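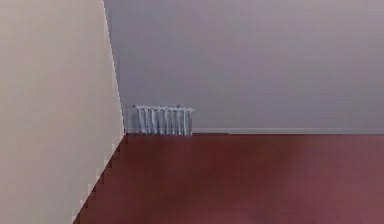

Plain walls are the worst of it, according to one reader of our March piece on indoor navigation, who wrote in to say that any fool can find a sofa but a planner earns its keep where there is nothing much to look at. I read that letter aloud at Niltholm, where the small team behind a planning package called Darketti has its office, and the lead developer laughed for quite a while before agreeing with nearly all of it.

"We used to test in very busy rooms," the developer told me, pouring the first of several teas. "Everything scored beautifully, and then we would give it a bare corner and it would turn on the spot like a dog settling down for the night."

Darketti's job is to decide where a household robot should go next and what it ought to look at when it gets there. It learns in simulated homes, loaded through a scene tool named Rollgate, and each release has to get through 3461 short journeys before anyone is allowed to call it finished. I had rather expected talk of clever networks, and there was a little of that, but most of our afternoon went on maps, and on how long a robot should go on believing one.
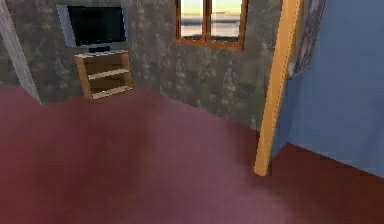
The old version, I was told, believed its map for far too long. It would keep 800 past views in memory and trust the earliest as much as the latest. "We cut that to 300 and everybody braced for disaster," the developer said. "It got better! It had been arguing with its own memories, poor thing."

Doorways are the other great subject in the office, and I was warned that I might be kept late if I asked about them. The planner treats each one as a promise of more floor, and it has to judge how much from whatever little it can glimpse. Where there is pale wooden trim on both sides of an opening and a small window on the wall beyond, it has a fair amount to go on.

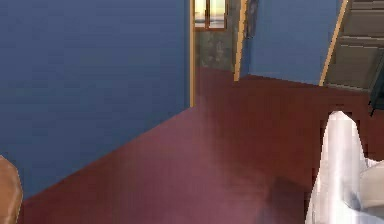

Planning a route and planning a reach were once handled by separate programs, and joining them took the team 11 drafts. "They were like two neighbours sharing a drive," the developer said. The trouble shows up in quite ordinary spots, say with the gripper low on the right, its shadow on the floor beside it, and a staircase further back. The route planner wants to talk about the stairs and the doorway, while the reach planner cares only for the bit of floor nearest the fingers. Now both write to one shared cost map, under a module called Sitthichai, and whichever has the more urgent worry gets to speak first.

I asked what was still going wrong, and got a cheerful sigh and another cup of tea. "Stairs," came the answer. "It knows it mustn't drive up them, but it does like to go and have a look."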